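Clomell Laboratory reports first results from the washstand study

The Clomell Laboratory has completed the first stage of its study of household tidying by two-armed robots, carried out with the support of the Pritchard Fund. The study asks whether a robot can learn to return everyday items to their proper place from recorded demonstrations alone, without a map of the room. The practice area is built around a bathroom vanity with a sink, a cup and a toothbrush.
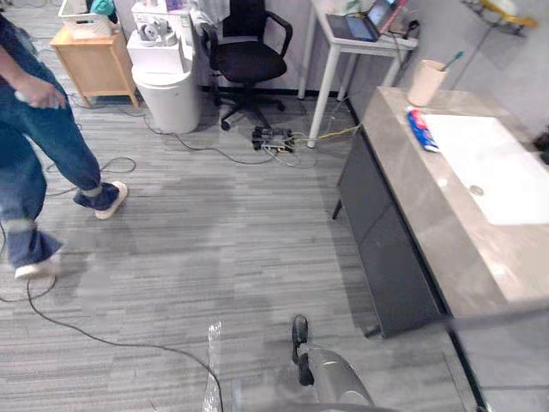
The practice area at the Clomell Laboratory, with toothpaste lying on the counter.

The method, named Sukine, divides each demonstration into short stretches and learns the reach and the grasp separately. The present model was trained on 2000 demonstrations. Toothpaste and a toothbrush were chosen as the first items, being light, narrow and easily knocked over when placed upright.

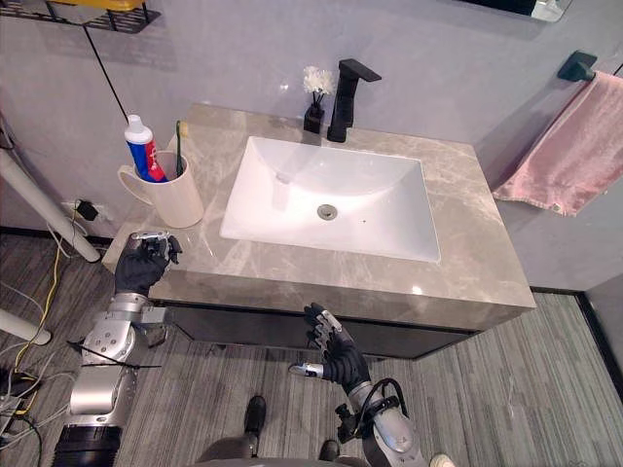 Does the robot need to be taught again when the cup is moved?
Small changes of position are handled by the existing model. A move to the other side of the sink still calls for further training, and 40 new demonstrations were sufficient in our trials.

The second part of the work concerned the view from the robot's head.
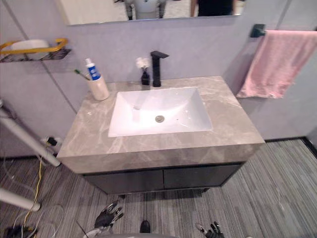
Reflections have long been a difficulty for methods that rely on colour cameras. A model may treat a reflected shape as an object within reach, and its arm movements then become hesitant. The mirror over the sink, in which the robot's own upper body can be seen, was therefore kept in place throughout the trials. Sukine gives less weight to parts of the view that have no bearing on the grasp, and hesitation was reduced as a result.

Views from the wrist were recorded alongside those from the head and are used by the model in the last part of each reach.

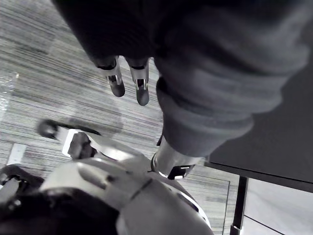

Next stage

The laboratory will extend the study to 2 further household tasks, using the Flasilix software for the review of recordings. Partner institutions wishing to receive the technical report may apply to the laboratory office from October.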